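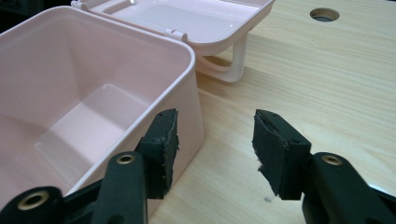

The decision by Tiltville council to close the Londoño Street library on two weekday evenings has been presented as a modest economy. It deserves closer examination than it has received.

The council's own paper puts evening attendance at 217 visits a month. Officers describe this figure as low. It is not clear what it has been compared with, as the daytime figure for the same branch was not published. Of those visits, 74 were made by people under 18, many of whom have no quiet place to study at home and no other public building open to them after five o'clock.

Councillor Pádraig Ó Ceallaigh has argued that residents may use the central library instead. The last bus back from the centre leaves before that library closes - a point raised at the January meeting and left out of the minutes.

A public service should be judged by the needs it meets as well as by the number of people who pass through its doors. The council should delay the closure until the end of March, publish the full attendance record and ask evening users what they would do without it. Should the saving still appear worthwhile after that, the case can be made in the open.

Teófilo Pacheco

14 shares | 3 comments

Marian H.
My son revised there for his exams. The central library is no use to us on a school night.

oldgate
Somebody has to pay for the heating.

R. Dunmore
The bus point is correct. I missed it twice in one week.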